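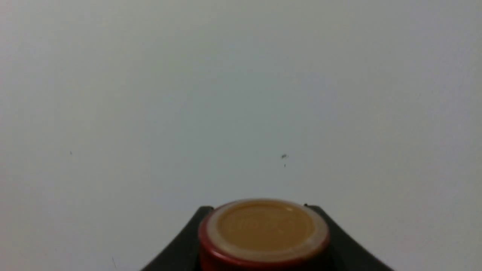
Figure 4. Test wall, pale gray-white, with small dark marks.

3.2 Condition of the walls

Our group looked at the painted walls in the Todton building before choosing a cleaning method. The wall in Figure 4 is mostly plain and even in tone. Two of the specks sit close together near the middle, one just over the other, and a thin faint line shows lower down on the left. We could not tell from the photo if the line is a scratch or a fiber.

The room has about 634 square feet of wall. We priced a full repaint at $2,000 and a wipe-down with touch-up paint at $1,000. For marks this small we chose the second option. A damp cloth will be tried first, then a soft eraser pad. Paint samples from Vumport are listed in Appendix B.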